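Forums > Manipulation & Teleop > Handheld Grippers > Faults and Near Misses
Search this forum Advanced

Right gripper thinks it's somewhere else

palletjack_pete
Posting this mostly so the next person searching for it finds more than my old thread about zip ties.

We're running a pair of the Ornumeo handhelds at the Usetbridge space, picking small stuff off the floor and putting it down again for a living. Left unit is fine. Right unit is fine until it gets low, and then the recorded pose jumps sideways and stays there. On replay the left hand reaches for the object and the right hand reaches confidently for a piece of concrete next to it.

First bad session was Tue 7 March. We logged 100 takes that day and 31 of them have the jump. I only caught it when I played one back on the arm, and the arm drove its fingertips into the floor at a speed I would not have picked. E-stop worked. The finger pad now has a personality.

What I've done so far: new cable, swapped the pads, reflashed, swore. Same result.

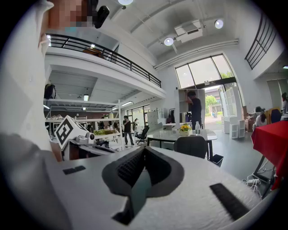

Black pad in its housing, Usetbridge, Ornumeo handheld.

Before anyone asks, yes, I recalibrated. Twice. The second time I even read the instructions.

mrs_backlash
Does it jump at the same height every time, or the same place in the room? Those are different problems and you've described them as one.

palletjack_pete
Same place, now that you make me look. Near the table, low down, right side. Move the object to the other side of the room and it behaves for most of an afternoon.

torque_wrench_tom
Marker occlusion. When you reach down and turn your wrist in, the cube goes behind your own knee and the tracker guesses. We had this all through October with baggy clothing. Roll your sleeves up, tuck everything in, problem gone.

mrs_backlash
Occlusion gives you dropouts. He's describing an offset that holds. I don't buy it.

torque_wrench_tom
It gives you dropouts if the tracker is honest about it. Plenty of them just hang on to the last bad guess and call it filtering.

Daithí Mulligan
I look after the Arum rig at Ó Néill and we had something close to this. Ours was a bracket. The cube mount on one hand had worked loose by 2 mm, and any time the hand tilted past a certain angle the cube flopped over and sat there until you tipped it back. Tracking was perfect. It was faithfully tracking a cube that had moved.

Grab the cube and try to wiggle it. Do it with the hand tilted the way you hold it when you're working, as ours felt solid upright.

More to the point, why is a replay going onto an arm at full speed with no floor limit set? That would bother me a lot more than the bad takes.

palletjack_pete
Speed was meant to be capped. The cap lives in a config file and the config file lives on the laptop we weren't using. I have no defense, only a schedule.

As for the wiggling, I'll try it, but I'm doubtful. We work with both hands pitched well forward and the tips coming together over the object, and

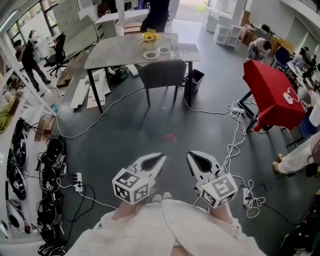
the left one spends exactly as long in that position as the right and has never put a foot wrong. If the mounts were bad I'd expect both to go. They came out of the same box.

mrs_backlash
Things from the same box fail separately all the time. That's why they sell you the second one.

torque_wrench_tom
Still saying occlusion.

cablegoblin
Also tidy your power strips. Not related, I just trip on these for a living.

palletjack_pete
Noted, goblin.

Update. Daithí gets the beer. Two screws under the right cube, one of them backed out far enough to turn with a fingernail. Upright it's rock solid. Tilt it and the whole cube leans over with a tiny click that I have apparently been hearing for weeks and filing under "building noises."

Tightened both with threadlocker and ran another 100 takes over the same patch of floor. No jumps.

torque_wrench_tom
And how many of those were in the same clothes?

palletjack_pete
All of them, Tom.

torque_wrench_tom
Fine. I'd still tuck things in.

Daithí Mulligan
Put a paint mark across the screw heads so you can see if they move again. And the speed cap?

palletjack_pete
In the launch script now. It refuses to start without a cap and a minimum height. I tested it by deleting the config, and it sulked properly.

The bad takes are out of the set. There was talk of correcting them by subtracting the offset, but the lean isn't the same in each one and I don't trust my own arithmetic that much.

mrs_backlash
Bin them. And check the left one while the threadlocker's open.

palletjack_pete
Checked. Quarter turn on one screw. I'm choosing not to discuss it.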